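Skiveo Portable Lectern Review: A Solid Choice for Services and Town Meetings

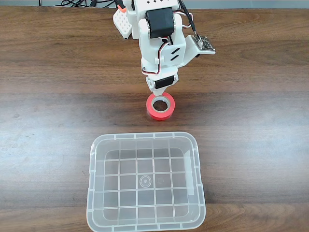
Diane Gauthier
Contributing Writer, Church and Civic Events
Posted 1/8/19

Most of the portable lecterns I have used over the years were built for hotel ballrooms. They work well on carpet, next to a wall outlet, with a person at the back of the room who knows how to run sound. Take one out to a church lawn or a school cafeteria and the trouble starts. The speaker is too weak, the top is too small for a large-print Bible, or the whole thing leans when someone rests an elbow on it.

The Skiveo is sold to congregations, town governments and candidates who move from place to place. It is a folding lectern with a built-in amplifier, a gooseneck microphone, a wireless handheld microphone and a battery. I used one from November until just after Christmas, mostly at church services and at two public meetings in Uvorard. I paid for it myself.

Setup

The lectern arrives in one carton. The base and column are already joined, so the only assembly is sliding the reading top onto the column and tightening two knobs. The instructions are one folded sheet. They cover assembly well and the sound controls badly, and I'll come back to that.

Folded, it goes in the back seat of a sedan. It does not fit in the trunk of mine with the reading top attached. With the top off it does, but then the microphone cable has to be unplugged and you have one more thing to lose. I ended up leaving the top on and using the back seat every time.

There are two wheels on the rear edge of the base. They are fine on pavement and tile. On grass they do nothing, and you will want a second person. The carrying handle is on the wrong side of the column for the way the weight sits, so if you are alone you end up walking with it against your leg.

The reading top

This is the best part of the product. The surface is wide enough for a pulpit Bible and a notebook side by side, and the lip at the bottom is deep enough to hold both. Many lecterns have a lip that will stop a sheet of paper and nothing heavier. I had a lectionary open on this one through a full Advent service with someone turning pages quickly, and it stayed put.

The angle adjusts with a lever under the top. There are several positions from nearly flat to quite steep. Tall speakers will like the steep ones. The column height adjusts too, but the shortest setting is still high for a child. At the Christmas Eve service the younger readers needed a step, same as they do at the permanent lectern.

A reading light clips to the upper edge. It runs off the lectern's battery and it is bright enough for a candlelight service. It has one level of brightness, and from the front pews it is a little harsh. Pastor Jarrah Bolger taped a bit of parchment paper over it and we left it that way.

Sound

Skiveo says the lectern will cover a room of 300 people. I think that is fair for a plain rectangular room with a quiet crowd. In our fellowship hall, which is smaller than that, I kept the volume below the midpoint and people in the last row had no complaints. Voices came through clear and a little thin. Lower voices sound better on it than higher ones, and there is a tone knob that helps some.

Outdoors is different. We used it for a blessing on the church lawn the Sunday before Thanksgiving, with 80 people standing in a loose half circle. Those in front heard everything. Anyone off to the side heard less, and when a truck went by they heard the truck. The speaker points straight ahead and does not throw much sound sideways. If you plan to speak outside often, get the add-on speaker, which plugs into the back and goes on its own stand. I tried one at the second outdoor event and it fixed most of this.

The gooseneck microphone is good. It picks up a normal speaking voice from a comfortable distance, so people who have never used a microphone do not have to be told to lean in. It will also pick up paper. If your speaker shuffles notes, everyone will hear it.

The handheld wireless microphone is where I have the most to say against this product. The range is fine, but the switch is a flat button that you have to hold down to turn on and only tap to turn off. People brushed it by accident. At the first public meeting in Uvorard, which was about the proposed change to the township road levy, we passed the handheld around the room for comments and it cut off four different residents in the middle of what they were saying. One of them thought it had been done on purpose and said so. At the second meeting I put a strip of tape over the button and had no further trouble, but a microphone meant for public comment should have a switch that slides and stays where you leave it.

There is also a delay of a second or so after you turn it on. Speakers start right away, so the first word or two is lost. You can teach a lector to wait. You can't teach a whole room of taxpayers.

The controls

The control panel is on the speaker's side, under the reading top. It has a power switch, a volume knob for each microphone, the tone knob and a volume knob for an outside source such as a phone. The labels are small white letters and they are hard to read in a dim church. I put colored dots on mine.

The folded sheet does not explain that the gooseneck and the handheld share a limiter. In plain terms, if one person shouts into one microphone, the other one gets quieter for a moment. During a call-and-response reading this made the congregation's leader fade each time the pastor came in. I wrote to the company and got a reply in two days from Albane Charpentier in customer support, who told me the limiter can be turned off by holding in the power switch during startup. That worked. It ought to be printed on the sheet.

Phone audio is fine for a prelude or a recorded hymn. I would not use it for anything with much bass.

Battery

On a full charge I got through a Sunday with two services and an adult class in between, with the light on for part of it. The town meeting on the levy ran long, and the low battery lamp came on near the end, though the sound never dropped. It can run while plugged in. The charger cord is too short. Unless your outlet is right behind the speaker you will need an extension cord, and if you tape down cords for safety, as you should, plan for that.

Charging takes overnight. There is a lamp that is red while charging and green when done, but nothing in between, so you can't tell if it is halfway or nearly full.

Stability

I leaned on it hard and it did not tip. A tall man at the second meeting gripped both sides and rocked it while he talked, and it moved with him and settled back. On the lawn it needed to be on a flat spot. There are leveling feet in front but none by the wheels, so on a slope you can correct for side to side and not much else.

Wind got under the reading top once, at its steepest angle, and turned it a few degrees on the column. Tightening the knobs took care of it.

Looks

It comes in black or a medium gray. I have the gray. It looks like office equipment, and in an older sanctuary it will stand out. The front panel has two clips for hanging a sign or a cloth, and a standard lectern parament covers most of it. For a campaign event or a council meeting the clips will hold a seal or a printed sign without any tape. The maker's name is on the lower front in raised letters and can't be removed, so if you expect to be on local TV you will want that covered.

How it compares

The other model I looked at seriously was the Gralero, which our neighbors across the river have had for two years. Aroha Brunton, who runs their outdoor services, let me borrow it for a weekend. The Gralero is louder and its handheld has a proper sliding switch. It is also much heavier, the reading top is narrow, and the fan in the amplifier can be heard during silent prayer. For a candidate speaking at a county fair I would pick the Gralero. For worship I would pick the Skiveo, and for town meetings it depends on how often you go outdoors.

If all you need is a place to set a book and your room is small, a plain wooden stand will do and will cost far less than either.

Price and warranty

The Skiveo with both microphones and the light was $3,000 delivered. The cover was another $100 and I think it should be included, given that this is sold as something to be carried around. The cover is well made and has a pocket for the handheld. The warranty is two years on the electronics and one year on the battery. I have not had to use it.

That is a lot of money for a small congregation. Ours split the cost with the township, which uses it for meetings and keeps it the rest of the month. If you do something like this, write down who replaces the battery. We didn't at first, and it took a phone call and a letter to sort out.

What I liked

Large reading top with a deep lip
Gooseneck microphone that works for untrained speakers
Steady on a hard floor
Quiet amplifier
Quick reply from support

What I didn't

Button on the handheld microphone
Short charger cord
Weak coverage to the sides outdoors
Limiter not explained in the instructions
Cover sold separately

Rating: 4 out of 5

I took off most of a point for the handheld. If you already own a wireless microphone you like, its receiver will plug into the outside source jack on the control panel, and you can leave Skiveo's in the pocket of the cover. We have been doing it that way since the second meeting.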